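Sevano Opens Cell Planner to Small Shops Budgeting for a First Robot

STEVACH, 12th February. Sevano is very happy to share that Pekix, its planning service for shops thinking about their first robot arm, is now open to any business with 100 employees or fewer. We know how long these decisions can take (and how many evenings they can eat up!), so Pekix lets a buyer try out a table, an arm and a set of bins in simulation before a purchase order goes anywhere.

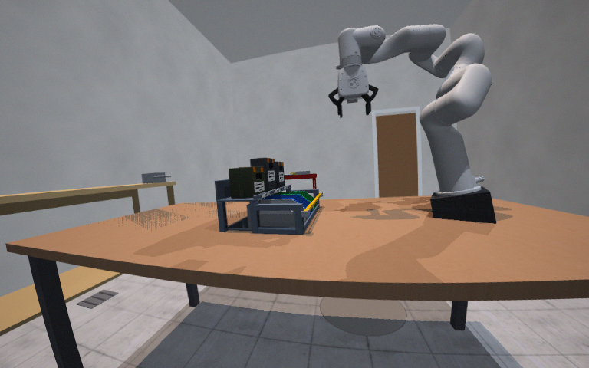

A starter plan costs $1,863 and covers 2 layouts, with a written budget that takes in the arm, gripper, racking, floor space and yearly upkeep.

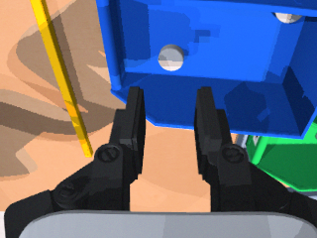

Mohammed, an early customer, told us his shop had set money aside for the arm and hardly any for the racks and bins, and that he would gladly have had the full list a year sooner.

Every plan comes with a call with our staff, and we're always glad to stay on the line a little longer. 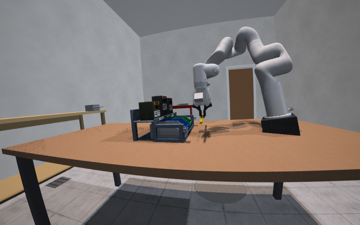

Simulated work cell with robot arm, rack and colored trays.

Orders placed before the end of April include five extra hours of planning help, which can be saved for later in the year.

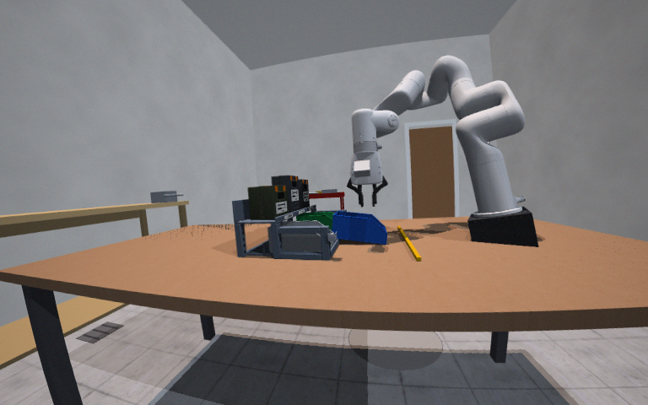

Arm and open gripper above the bins in a simulated layout.

Requests for a plan can be sent to the Sevano office in Stevach.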